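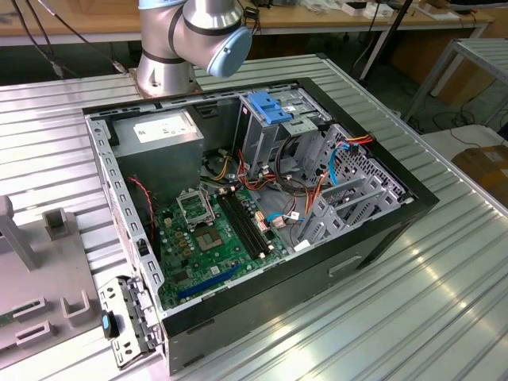
Gallery: Desktops and towers

Job 1317 – black tower, opened up
Posted by Thirumalai Pillai, Saturday, January 30, 2021

This page covers the tower that came in from Nindia with the last batch of office machines. It is on its side on the ribbed bench with the side panel off. Pages for the other machines are listed under the same heading and will be filled in as we get to them.

Inside the case
Power supply top left, with its white label facing up. Green motherboard below it, drive cage on the right with the blue plastic latch on top. The long blue slot along the lower part of the board is the expansion slot, and the two black slots beside the socket are for memory.

Cables
Yellow, red, orange and black from the power supply, with white plugs on the ends. The blue ones over by the drive cage are for data. We leave the power bundles attached to the supply and move them out of the way together. On this model they run straight across the middle of the case, so they are always over something you want to get at. Olanrewaju folds them back towards the supply and holds them there with a strip of Velcro, which is quicker than cable ties and can be used again on the next one.

The red and black pair at the left is easy to catch with a sleeve when you are working near the capacitors. Unplug it early if the board is coming out.

Drive cage
Press the blue latch and the cage should tilt up. If it won't, look for a cable trapped underneath before you push any harder. We cracked a latch in May on a machine from the same office, and a replacement took a fortnight to come from Ketilsson. We now keep spare latches in the drawer under the label printer, but please write it on the sheet if you take the last one.

Data cables come off before the drive does. Hold the plug and pull it straight. The plastic on these gets brittle with age and a snapped connector on the drive side usually means the drive is finished.

Socket and bracket
The metal bracket lifts on its lever and stays up by itself.

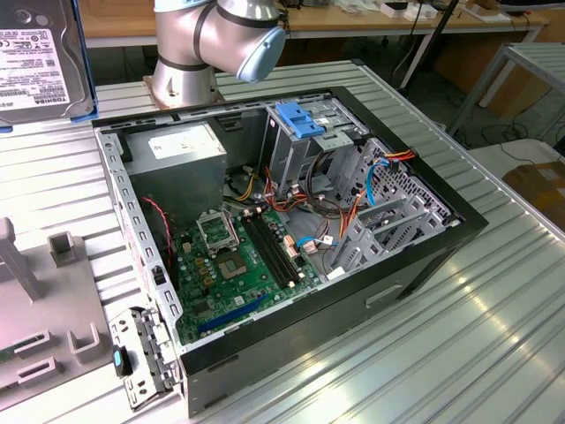 Keep fingers and sleeves away from the contacts while it is open. If the board is going to be left for any length of time, put one of the plastic covers on. They are in the tub marked Miseo, mixed in with the drive screws. A bent contact can sometimes be straightened with a fine needle and a magnifier – Jummai has managed it more than once – but it takes most of an afternoon and the board is not worth that much.

Old thermal paste comes off with alcohol and a lint-free cloth. Kitchen roll leaves bits behind. Wipe from the outside inwards so it doesn't spread over the edges.

Memory
Open the latches at the ends of the slot before lifting a module. When you fit one, line up the notch first and press evenly on both ends until the latches close. Most of the "dead" towers we have been given only needed the memory taken out and put back, so it is worth trying before anything else on the list.

Slot covers and small metal parts
Expansion brackets and bay covers go in the tray with the job number on it. The ones from different makes look alike and do not fit each other, and a tower that goes out with a gap in the back lets dust in. Damilola has been through the spares box and put the covers into bags by make. There is also a bag marked "unknown", which is bigger than all the others together.

Edges on the inside of these cases can be sharp, mainly around the drive bays. Plasters are on the shelf by the door.

Cleaning
Dust is brushed out with a soft paintbrush, with the vacuum nozzle held a little way off to catch it. Hold the fan blades still while you do it. Please don't use the compressed air indoors any more, as it all ends up in the next person's machine. The yard is fine if it's dry.

The outside of the case gets a damp cloth and a drop of washing-up liquid. Sticker residue on the black plastic comes away with a bit of vegetable oil, then the same cloth again.

What goes on the sheet
Job number, where the machine came from, what was in it on arrival and what has been taken out. Write down the power supply rating from the label while the side is off, as it saves opening the case again later. Drives are logged on their own sheet and kept in the locked cupboard until they have been wiped.

If a part is moved from one job to another, put both numbers down. We had two towers last year that each had the other's memory listed, and sorting it out meant opening both of them again.

Parts wanted
Memory for older desktops, any size. Three-pin mains leads. Side panels for towers, as we have several cases without one. We can't take tube monitors or printers.

Drop-off is at the Cedcombe workshop, round the back by the green gate. Ring the bell and wait, as it takes a minute to get to the door from the benches. If you have more than a carload, speak to Jummai Oyewole first so that there is space cleared.

Next in this gallery: Laptops, hinges and lids
Back to all jobs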